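4.2 Keeping the wrist camera and the fingers in agreement

I should say up front that most of what I know about looking after the simulated arm I learned by breaking it. The cell we call Heltomdale is one arm, one two-finger gripper and a camera riding just above the gripper body, all of it rendered, and for the first month I treated it as something that couldn't go out of adjustment. There are no screws to work loose in there, after all. Then Gizella Simon changed the finger meshes in January and 864 of our 1237 recorded episodes came back with the camera sitting inside the housing. (Those episodes are not used anywhere in this paper.)

So now we have a routine, and it's pretty dull, which I like. Before any batch I load the gripper by itself, open it all the way, and check that the camera mount is still attached to the gripper body and hasn't been moved over to one of the fingers. That second mistake is sneaky! The view looks fine until the fingers close, and then the whole room slides sideways. After that I drop the arm into a furnished room, tip the wrist well over, and grab a still. I want both fingers in view with the gap between them clear, and I want enough wall and floor behind them to tell which way the wrist is leaning. Figure 5 is a still of the sort I mean, with the tiled walls running off on a steep diagonal and the carpet out to the right. 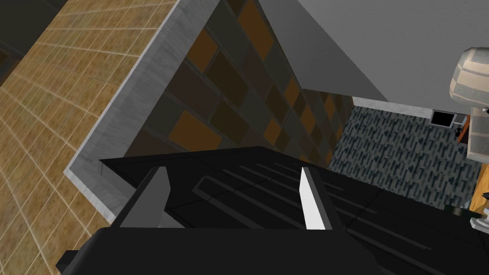 Figure 5. View over the open gripper in a furnished room, wrist tilted.

Sandrine Chauvin wrote the script that compares each new still with a stored one, and it catches the big stuff – a swapped mesh, a flipped axis, a mount that went back to its default. Small shifts still get past it, so I look at every still myself before I let the batch go. The Noltness loader has its own trick of resetting the near clipping distance whenever a room file is reopened, and if that value goes too high, the parts of the gripper closest to the camera just vanish. We now write the value again after every load and keep it in the log next to the mount offset. With both of those in place we recorded 827 new episodes, and those are the ones used in Section 5.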